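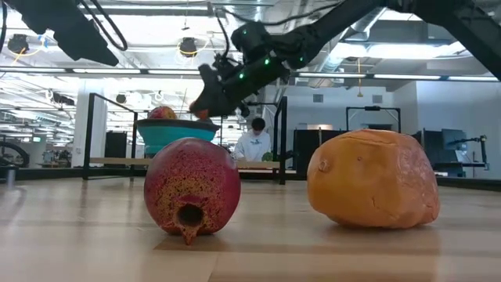

Autumn fruit and veg, and what to do with it

There are a few weeks at the back end of the year when I can't walk past a greengrocer without coming home with something round and heavy in each hand. Pomegranates first, always. Then sweet potatoes, the bigger and knobblier the better, and by the time I reach the kitchen table there's usually something else in the bag that I don't remember choosing.

Our covered market in Werncombe is good at this time of year. The stall I like best is Nogueira, halfway down on the left, where the pomegranates are piled up with their crowns pointing every which way and you're allowed to pick them up and feel the weight. Do! A good one is heavier than it looks. Don't be put off by yellowish speckles or a rough patch on the skin, as it's the inside you're after, and some of the plainest fruit I've bought has been packed with seeds the colour of garnets. Soft spots are another matter, and so is any whiff of something fermenting.

Getting the seeds out is the bit people dread. I used to cut mine in half and whack them with a wooden spoon, which is tremendous fun and takes an age to clean up. Now I slice a shallow lid off the crown end, score down the white ridges and pull the whole thing open over a bowl of cold water. The seeds sink, the pith floats, and the walls stay the colour they were painted. Drain them well and they'll keep in the fridge for a few days (in theory – mine get eaten by the handful with the door still open).

Sweet potatoes want almost nothing done to them. Scrub, prick, and into the oven whole at a fairly high heat until the skin has gone loose and there's sticky syrup bubbling out of the holes. A monster of 700g or more can take well over an hour, so put it in before you think you need to. I love the odd shapes, the ones with wrinkles and lumps and a crack along the side. They're a nuisance to peel, so I don't peel them.

Put the two together and you have my favourite supper of the season. For four people, you'll want 1000g of sweet potato, roasted whole and torn open while it's still steaming. Spoon over thick yoghurt loosened with lemon juice and a little salt. Toast 40g of walnuts in a dry pan, chop them roughly and scatter them on top with the seeds of one pomegranate and as much mint as you can spare. A pinch of chilli flakes is lovely too. The hot, sweet middle against cold yoghurt, and then those sharp little bursts of juice – I could eat it every night until Christmas.

Leftovers mash beautifully into a soup with ginger and a tin of coconut milk, or go into flatbread dough in place of some of the water. Any spare seeds can be dropped into a glass of something fizzy.

And if you've run out of ideas altogether, leave everything out on the table for a day or two. Those deep reds and oranges on pale wood cheer up a dark afternoon no end, and supper can be beans on toast.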